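Demonstration gathering (robot learning)

Demonstration gathering is the practice of recording a robot while a person guides it through a task, so that a learning system can later be trained on the recordings. Each complete attempt is called an episode. An episode normally holds camera images, the positions of the joints, and a short written instruction.

Camera placement 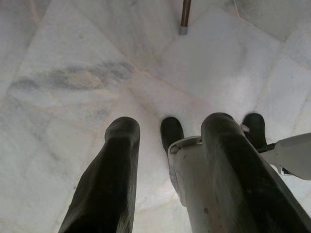 Most collections pair a view of the whole work area with a close view from the wrist. The wrist camera moves with the arm and keeps the gripper fingers in sight, which helps the system learn how far they stand from an object. It also records whatever lies beyond them. When the arm is turned away from the table, the view may hold little more than the two black fingers and a polished marble floor, with its tile seams and gray veins. Practice differs on whether such passages should be trimmed. The Nazarenko guidelines, revised in May, keep them if the arm is moving with purpose and remove them if it is idle.

Household collections

Early collections were made almost entirely in laboratories. The Bernby collection, described by Oleksandra Kushnir in January 2025, was recorded in furnished homes and contains 3000 episodes, of which 887 concern table setting. Operators work with the bowls, plates, cups and cutlery of an ordinary meal.
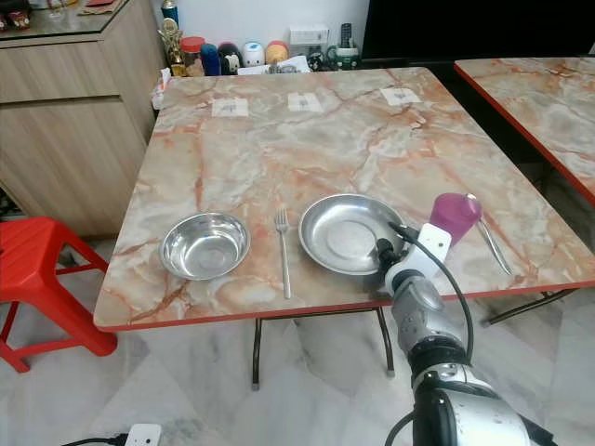 Starting positions are changed between episodes so that the system does not simply memorize one layout. Surrounding clutter is generally left in place, as a system trained only against plain backgrounds tends to perform poorly in lived-in rooms. Reflective tableware presents a further difficulty: polished steel picks up the pattern of the surface beneath it, and its outline can be hard to separate from the table.

Review

Under the Flirescombe procedure, each episode is checked by two reviewers. Failed attempts are labeled and stored separately.

See also: Gomport format; Imitation learning; Teleoperation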